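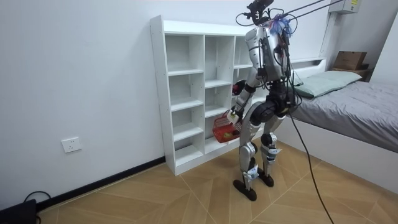
How long can I rent a furnished room in Brumness?
The shortest stay is 45 nights and the longest is 3 years. After the first year we make a new contract with you, with the same conditions.

What do I pay before I move in?
You pay the first month and a deposit of 900. The deposit comes back to your account after the final check of the room - please give us the correct bank details.

Are the bills in the price?
Water and heating are included. Electricity is included up to the limit written in your contract. Internet you arrange with Batista, and they send you the bill directly.

Can I paint the walls?
Please ask Reshma Mahlangu at the Tastbridge office first. Small nails are allowed, but glue strips are not.

Can a friend stay with me?
For a few nights it is no problem. For a longer visit we must add the name of the guest to the contract.

Is the office open in December?
It is open in the mornings only. For urgent repairs you can call Fatemeh Kazemi, also in the evening - the number is on the inside of your front door.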